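Ticket 543
Subject: Green cutting mat at packing station, bottles rolling
Opened by: Idalina Magalhães, Pindonbridge
Assigned to: Hülya Duman
Status: Open

Idalina Magalhães
The orange bottles won't stay put on the new Salgado mat. Lay one on its side and it drifts. The old mat never did this. I'd like a replacement mat, or the old one back.

Hülya Duman
Before I order anything – is it the mat or is it the table? A flat sheet of green mat doesn't push bottles. Please put one directly on the white tabletop and tell me if it moves there too.

Idalina Magalhães
Moves there too, but slower. I still say it's the mat. It has a curl in it from being shipped in a tube.

Hülya Duman
So it moves without the mat. That points at the table. Who leveled it last?

Deolinda Tavares
I did, in January. It was level then.

Hülya Duman
Level by what? The log says "checked by eye." I'm not going to count that. Put a spirit level along the long side and across the short side, mat off.

Deolinda Tavares
Done. Long side is fine. Short side drops 2 mm toward the window. I put a shim under the leg and the bottle stayed where I left it on the bare top.

Idalina Magalhães
Mat back on, and the bottle still creeps if it's near the left edge. Middle of the mat is OK.

Hülya Duman
What is at the left edge?

Idalina Magalhães
The package in yellow plastic. It's always there.

Hülya Duman
Half on the table and half on the mat, I suppose. Then the mat can't lie flat on that side, curl or no curl. I'm also not convinced that loose flap of yellow tape does any good. Please move the package fully onto the table, tape the flap down, and try again for a full shift before anyone mentions a replacement. A new mat is 49 plus shipping and I don't believe it would change a thing.

Deolinda Tavares
Will do.

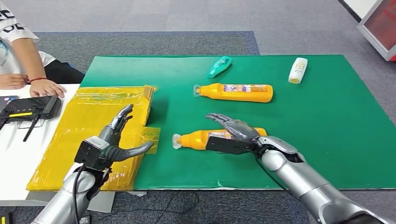
Attachment 1: Station layout, package still overlapping the mat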